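Ticket: Faulkner soft fingertips lose grip on wet items, two-arm table cell
Product: Faulkner fingertips (soft, beige) and Sovow fingertips (hard, black)
Controller: Vurnau
Status: Open, waiting for vendor reply
Reported by: Tahmineh Nouri
Last change: March

Summary

We are comparing two kinds of fingertips for the tabletop arms in our dish handling test. With dry objects the two kinds are almost the same. With wet objects the soft Faulkner tips hold the sponge well but let the plate turn during the lift. The Sovow tips do the opposite. I would like to know if this is a setting in the controller, or the material, or my mistake in the mounting.

I write down everything I tried, also the things which did not help, so that you do not need to ask me to repeat them.

Setup

Two arms on one base bar, one gripper on each arm, one camera on each gripper. The arms are driven by one Vurnau controller. The task script is from the Rurngate project and I did not change it, except the two values named below.

Close limit at start of the test: 600 (controller units, not newtons)
Close limit after first change: 700
Position log: enabled
Wrist cameras: both enabled, same exposure

Please note that the close limit is one value for both arms in this version of the controller. If there is a way to set it per arm, I did not find it in the menu.

Problem 1: sponge

This was the first complaint from my colleague, who said the soft tips "swallow" the sponge. He meant that the sponge bends around the tips and then the controller reports a full close, as if nothing is in the gripper. The script then stops with the message "no object" while the sponge is hanging there.

I repeated it with the limit at 600 and got the same message. Then I looked at the wrist camera pictures one after another, because the position log alone was not telling me enough.

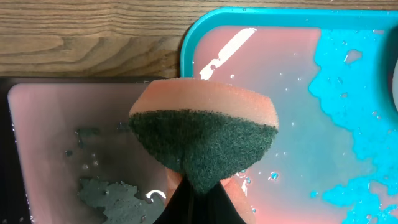

The message "no object" comes from the opening width only. The controller compares the width at the end of the close with a minimum value, and if the width is smaller, it decides that the gripper is empty. For a hard object this is fine. For a sponge I think it is the wrong test, because the green pad narrows to a point just where the gripper pinches it, while the foam side stays wide at the top. So the measured width belongs to the thinnest place and not to the object. I lowered the minimum value by one step and the message did not come back in the next tries. I consider this part as solved, but please confirm that lowering the minimum does not switch off some safety function.

One more remark for the sponge. With the Sovow tips the same message never came, also with the old minimum value. I believe the reason is that the hard tips stop earlier on the foam, but I have no measurement for this. It is only my guess from the log.

Problem 2: plate, both arms

This one is not solved.

The script brings both grippers to the plate from opposite sides, closes them together and lifts. With the soft tips the left side closes first, and the plate begins to turn before the right side has contact. Sometimes the right gripper then arrives at a place where the rim is not anymore. The controller does not report any error, it only continues with the lift.

What I tried, in this order:

1. Cleaned the tips with plain water and a cloth. No change.

2. Raised the close limit from 600 to 700. The plate turns less but it still turns. The motor of the left gripper is louder during holding. I did not like this sound, so I did not go higher.

3. Changed the Faulkner tips from left arm to right arm and back. The problem stays with the left arm, so it is not one bad pair.

4. Put the Sovow tips on both arms. The plate stays in its direction, but the rim slides a little in the jaw when it is wet. On a dry plate there is no sliding.

5. Mixed: soft tips on the left, hard tips on the right. This was the worst of all. I do not recommend it.

6. Checked the screws of the wrist mount. One screw on the left was not fully tight. I tightened it and repeated step 2. Maybe a small improvement, but I cannot say it with certainty.

7. Restarted the controller and loaded the script again. No change.

For the steps 2 to 6 the start position of the arms was the same, and the plate was placed on the teal tray before each try.
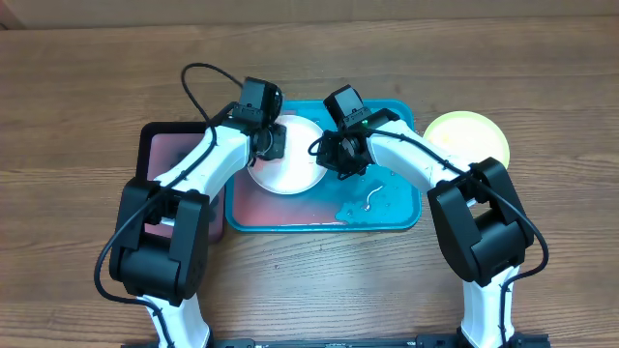
After step 7 I compared the time stamps of the two close commands. In the log of the last long run there are 3,505 lines, and in 1,171 of them the left and the right command do not have the same time stamp. I was surprised, because in the script they are sent in one call. I do not know if this is a real delay in the controller or only the way in which the log is written. If it is real, it would explain why the left side is always first. It would also mean that the fingertips are not guilty, and they only show the delay more clearly since the soft material pulls on the rim as soon as it touches.

I attach the log in the form in which the controller exported it. I did not sort or filter it.

Questions to the support

Is the difference in the time stamps known for the Vurnau controller?

Can the close command wait until both grippers report "in position"? In the script I found only a fixed pause, and a fixed pause does not repair it. I tried a short one and a long one.

Is it allowed to use the soft Faulkner tips in water for longer time? The data sheet which I received says "suitable for damp objects". Our table gets more than damp. When the tray is wet, the tips get wet too, and I want to be sure that the glue under the soft part is made for this.

Is there a firmer version of the same tip? If yes, I would test it before we decide.

Comment, first line support

Thank you for the detailed report. Lowering the minimum width does not affect the safety stop, you can leave it so. The force limit stays active in any case. For the time stamps we have forwarded your log to the controller team. Could you please send also the firmware version of both grippers? You can find it under Devices, then Details. Please do not go above 700 with the soft tips until we come back to you.

Comment, Tahmineh Nouri

Thank you for the quick answer. I looked under Details and the two firmware versions are not the same. The left gripper has the newer one. I did not know this, as both were delivered together and I never updated only one. I have put both numbers in the attached text file.

Should I update the right one, or put the left one back to the older version? I prefer to wait for your advice, since the last update in our lab changed the calibration and I lost one afternoon to make it again.

Comment, first line support

Please update the right gripper to the same version as the left. The calibration file should be kept, but save a copy first. Then repeat your step 2 with the limit at 600 and at 700 and send both logs. If the left side is still first, we will open a separate ticket with the controller team. Your questions on the water and on the firmer tip went to Faulkner directly, and we will add their reply to this ticket.

Comment, Tahmineh Nouri

Copy of the calibration is saved. The update is planned for 14:00, when the table is free. I will mount the soft tips on both arms for the repeat, and afterwards the Sovow tips with the same two limits, so that we have all four logs from the same firmware.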